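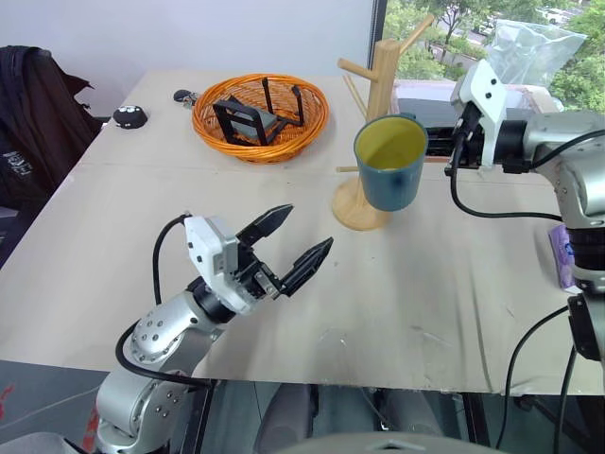 A mug on a peg of a mug tree. Friction helps to keep it in place.

Kindwood Science Pages uses cookies to remember your settings. Accept | Manage

What is friction?

Friction is a force between two surfaces that touch. It acts against sliding. If you push a book to the left, friction on the book acts to the right.

Where friction comes from

A surface that looks smooth has tiny bumps and dips. Most are too small to see. When two surfaces are pressed together, the high points of one meet the high points of the other. At these points the materials stick to each other slightly. A push has to break these small joins before anything can slide.

Two kinds

Static friction acts on an object that is not sliding. It grows to match your push, up to a limit. Once the push passes the limit, the object starts to move.

Sliding friction acts on an object that is already moving across a surface. It is usually smaller than the limit of static friction. A heavy box is often harder to start than to keep going.

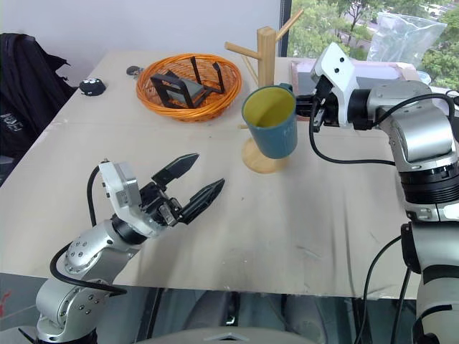

A light beige tabletop. Even a flat surface has tiny bumps.

What changes the amount of friction?

The materials matter. Rubber on dry road gives a lot of friction. Steel on ice gives very little.

The force pressing the surfaces together also matters. A full box presses harder on the floor than an empty one, so it is harder to slide. If the pressing force is made 2 times as large, friction becomes 2 times as large too, for most hard, dry materials.

Oil and water can form a thin layer between surfaces. This layer keeps the high points apart and lowers the friction.

Test it

Put a coin at one end of a ruler. Lift that end slowly and stop when the coin slides. Measure the angle between the ruler and the table. In our test at Burham, the coin slid at 26 degrees on bare wood and at 34 degrees on wood covered with cloth. A larger angle means more static friction. Your angles may be different.

More from Forces and Motion
What is gravity?
How do brakes work?
Why do some things float?
Levers and ramps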